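The Red Tablecloth Comes Out

I have owned, by my own count, far too many tablecloths. There was a sensible grey linen one that creased if you looked at it. There was a wipe-clean one with lemons that my whole family politely hated. And then there is the red one, which lives at the bottom of the airing cupboard for most of the year and comes out in December, when the evenings close in by half past three and I start wanting soup.

It is a proper shouting red. I bought it on a wet afternoon in Cusel, in a shop that sold buttons, net curtains and very little else, and the woman behind the counter unfolded the whole thing across two chairs before she'd let me pay for it. I carried it home on the bus in a paper parcel feeling as if I'd bought a ballgown.

For years I was shy of it. I'd put a plain white runner down the middle to calm it, and plain white plates on top of that, until you could hardly see the thing I'd paid for! Then I went to supper at a house in Brundau where every surface had a pattern on it — cushions, curtains, even the lining of the bread basket — and I have never felt so comfortable in a room. I came home and put the runner in the charity bag.
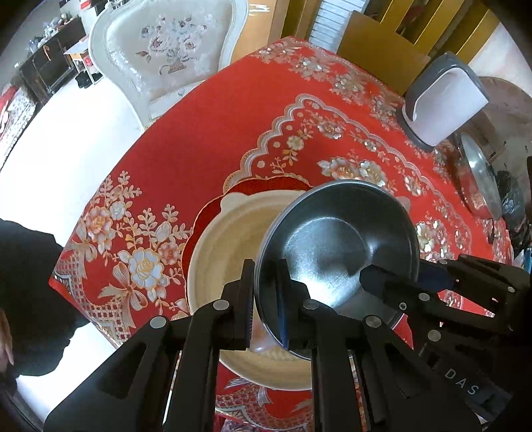

Red on red: a scalloped placemat, the cream pot and a metal bowl, with roses and ribbon bows in silver and gold underneath.

What I've learned since is that a loud cloth wants big, quiet things on it. A cream pot with a nice small pair of handles is perfect. So is plain metal, which picks up the silver in the print and looks far grander than it has any right to. Little fiddly dishes get lost among the roses, and you spend the meal hunting for the salt.

I do still use a mat under the pot. I once scorched a good cloth with a casserole, 39 guests into a christening party, and had to stand in front of the mark for the rest of the afternoon holding a plate of sandwiches. A red mat on a red cloth sounds daft, but I love it, and a wavy edge looks sweet next to all those flowers.

As for chairs, please stop worrying about whether they match. A carved white one with embroidered flowers can share a table with a mustard-yellow one quite happily, and your guests will all have a favourite by pudding.

The soup, if you're wondering, is beetroot and barley. I make it in the morning, leave the lid on and go out for a long walk, and it's always better by supper. Bring plenty of bread, and don't fret about the drips.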